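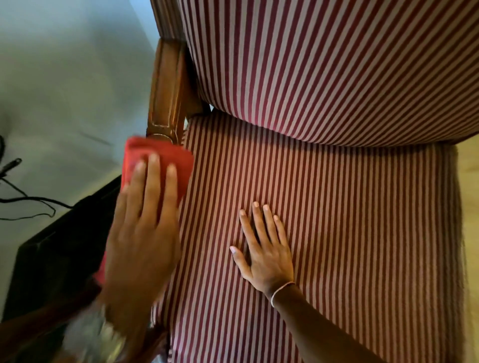

Section 4: Cleaning the wood on your Brabec armchair

I do this every October, and it goes faster than you'd think — 14 minutes if I don't wander off for coffee.

1. Fold a microfiber cloth into a pad. Mine's red, any color works.

2. Start at the armrest support and wipe down to where it meets the seat. Lay your free hand flat on the cushion to steady yourself.

3. Follow the inlaid groove with one fingertip inside the cloth. Dust loves it in there!

4. Move on to the turned part of the post. Wrap the cloth around it and rub up and down, then get into every ring.
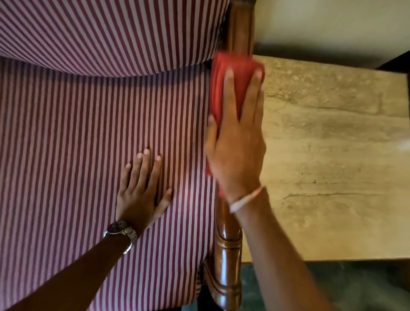
Cloth pressed against the post, striped seat alongside.

Caution: keep polish off the stripes. I spray the cloth, never the chair (ask me about my first Tatholm).

Note: fabric care is in Section 5.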